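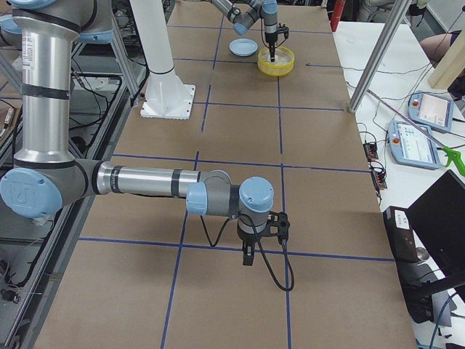

Dual-arm cell, both arms over the taped work surface, yellow container and blue plate in place.

Urnemness Handling Laboratory
Post-Fault Inspection Checklist, Dual-Arm Cell 3
Form 311, with inspector's comments

Reason for inspection: During a basket-to-plate transfer task, one arm entered a protective stop with its gripper low over the container. The operator acknowledged the message at the pendant and resumed the program. The arm moved toward its next waypoint at a height lower than programmed and stopped a second time. There was no injury and no contact with a person. The cell was withdrawn from service under the Dronura site rules until the items below were completed.

Inspector: Maja Żak
Status codes: P (pass), F (fail), C (pass with comment), N (not applicable)

Section A. Work surface and task objects

A1. Paper covering flat and secured at all edges. Status: C
Comment: Faint wrinkles and seams are present. None was high enough to catch a fingertip of the gripper. Replace the covering at the next scheduled change.

A2. Grid tape attached, with no lifted ends. Status: C
Comment: The tape was laid by hand and the lines are not continuous. Gaps are accepted, as the grid is used only by operators when setting out objects. One short length toward the near side of the table has a frayed end and is to be trimmed.

A3. Task objects limited to those on the task sheet. Status: P
Comment: Plate, basket and one small white item. No additional objects were found inside the reach of either arm.

A4. Spacing between basket and plate as stated on the task sheet. Status: F
Comment: The task sheet gives no minimum spacing. The plate and basket may be set almost rim to rim, which leaves little clearance for the open gripper. The sheet is to be revised before the cell is released.

A5. Pedestal foot plate seated, bolts present. Status: P
Comment: Bolts along the front edge were checked with a torque wrench. No movement was felt when the pedestal was pushed by hand.
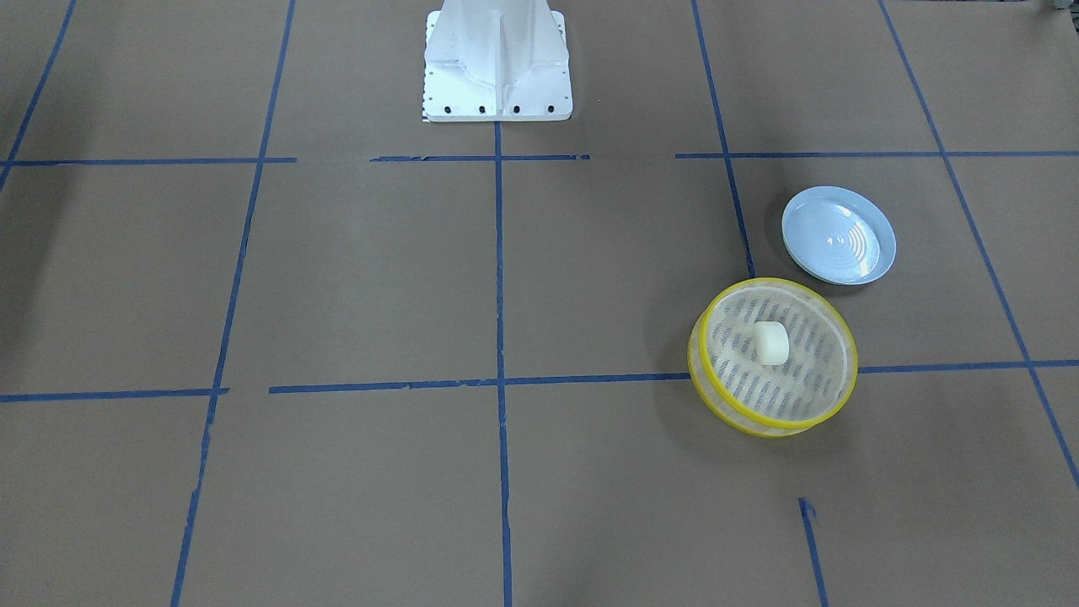
Section B. Arms and end tooling

B1. Joint covers present and undamaged on both arms. Status: P

B2. Wrist cable has sufficient slack at full rotation and cannot catch on the gripper. Status: F
Comment: At the far end of wrist travel the cable loop drew tight against the gripper bracket. This is the most likely cause of the first protective stop. The cable is to be rerouted and the test repeated in both directions.

B3. Gripper fingers aligned, fasteners tight. Status: P

B4. Tool weight and tool length entered correctly in the controller. Status: F
Comment: The length stored for the two-finger gripper was 18 mm shorter than the fitted tool. The value had been carried over from an earlier Bisteo tool file. This error accounts for the low approach after the program was resumed.

B5. Speed limit for approach moves set to 300 mm per second or less. Status: P

Section C. Controls and stopping

C1. Emergency stop on each pendant halts both arms. Status: P
Comment: Each button was pressed in turn with both arms moving at reduced speed. Reset required a deliberate action at the pendant in every case.

C2. Pendants within reach of the seated operator. Status: C
Comment: Both pendants are kept on the white desk beside the table. They look alike and carry no arm label. Mark each one to match its arm.

C3. Resume after a protective stop requires a visual check. Status: F
Comment: The present procedure allows the program to be resumed from the pendant message alone. The operator must first confirm finger height and cable position, and must return the arm to its home position if either is in doubt.

C4. Operator's hands outside the taped area while an arm is under power. Status: P
Comment: Observed during the inspection period. The long-handled pick-up tool is to be used for dropped items only when both arms are stopped.
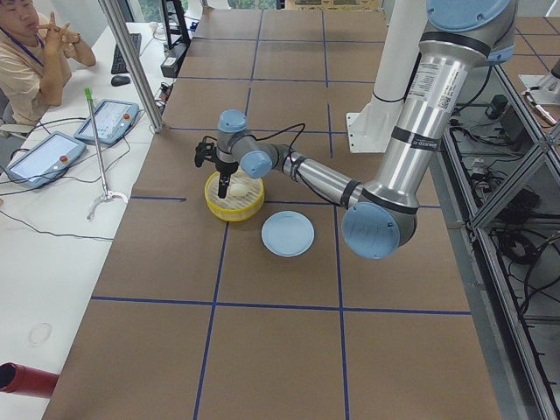 Gripper lowered into the basket, operator seated at the desk with both pendants.

Section D. Cables and surroundings

D1. Floor and desk cables clear of walkways. Status: C
Comment: Cables from the pendants trail across the desk. Bundle and clip them along the rear edge.

D2. Frame and rack free of loose parts. Status: P

Section E. Release conditions

The cell remains out of service until items A4, B2, B4 and C3 have been corrected and inspected again. Items marked C are to be closed by the end of December and do not prevent release. Requests for an extension are to be sent in writing to the Brzozowska building safety office, with a copy attached to this form.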